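Workroom notebook, Monday, 7:40 a.m.

Coffee first, then the silver dress. I left it on the form on Friday with the left shoulder pinned and a note to myself that said only "NO" in red pencil, so past me was in a mood. Having looked at it again with fresh eyes I agree with her. The strap sits a good inch too far out, and the minute anyone lifts an arm to wave at the photographers the whole bodice is going to shift. We've all seen that clip of somebody else's dress and I don't want ours in the next one.

So, shoulder comes off. I unpicked it back to the princess seam and moved the strap in, and while I was in there I swapped the plain twill tape for the Narkik stay tape (the clear one, narrow). It grabs the lining without showing through. I tried it on the scrap bodice last week and it held through a lot of very silly arm-waving from me.

Bead count, for whoever is ordering: the front panel took 1,441 of the small silver bugles, and the train is charted at 3,284. That's on top of the 264 crystals for the neckline, all of which are here and sorted. Please, please don't open a new tube from a different dye lot. The last lot from Onodel leans yellow next to the old one, and you can't see it in here under the tubes but you sure can under flash. I checked with my phone light and a swatch taped to black card. It looked like two different dresses. 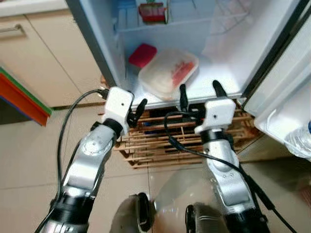 Re the Onodel beads, I don't think it's the lot, I think it's the finish. The new tubes are silver-lined and the old ones were coated. If you put the new ones on the train only, below the knee, and fade them in over a hand's width, it'll read as shading and you won't have to reorder anything.

OK, that note was stuck on my page when I came back from lunch, and I've copied it in here so it doesn't get lost. I hate that it's a good idea. I did a sample with the fade -- old beads at the top, then one new to three old, then half and half, then all new -- and it's pretty! It looks like the hem is catching more light than the rest. I'm still nervous about the side seams, where the fade has to match on both pieces, so I'm going to chalk the line on the flat before anything goes under the needle. Chalk, not the blue pen. The blue pen went brown on the Aranda jacket when somebody pressed over it (me, it was me).

Speaking of the Aranda jacket. It's the second look, the one for the after-party, and it's been hanging there being smug while the dress eats all my time. Still to do on it:

Sleeve heads, both. The right one is puckering at the back notch.
Cover the snaps in lining fabric.
Shorten the lining at the center back so it stops peeking out of the vent.
Find out if she's wearing the flat shoes or the tall ones, please, somebody.

The shoes matter for the dress too. I hemmed the toile for the tall ones, and if it's flats she'll be walking on her own beads all the way down the carpet. I've left the front hem basted until I hear, with big ugly orange stitches so it can't go out the door by accident.

3:15 p.m. Did the sit test on the form with the chair. The back zipper waves when the skirt bends, right at the hip. I took the zipper out below the waist and put it back in by hand with the seam eased a little, and it's better. It isn't perfect. I think the fabric wants to be hung for another night before I judge it, because the bias has been dropping every day this week and I keep chasing it. Steam from the inside only, by the way. I got one water spot on the test square from steaming the right side and it never came out.

Also the Brunier steamer is spitting again. I descaled it and gave it a good long run into the sink, and it was fine for twenty minutes and then spat. Use the old one for anything silk until it's sorted.

Things I want to remember for next time: cut the neckline facing on the straight grain, not the bias, even if the book says bias. Bead before joining the side panels wherever you possibly can. And do the arm-waving test at the toile stage! I'd have saved myself a whole strap. 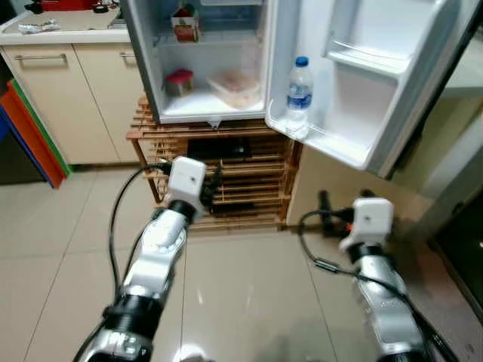 WORKROOM, January

Second fitting notes, pasted in from my loose sheet so they're all in one place.

It's the tall shoes. Hooray, hem stays. Strap is right now, and she waved, hugged, sat, and pretended to drop something, and nothing moved. The zipper hangs flat after its night on the form. She'd like the neckline a touch higher in the middle, which I can do by lifting the facing a hair and adding one more row of crystals, and that means ordering 49 more of the small size. Same finish as the others, check before you pay.

The fade on the train got a big yes. I've done the left side down to the chalk line and started the right. If you pick it up before I'm in, the needle is parked in the margin, thread is waxed already, and the tray with the old beads is the one with tape on the lid. Keep the lid on when you stand up.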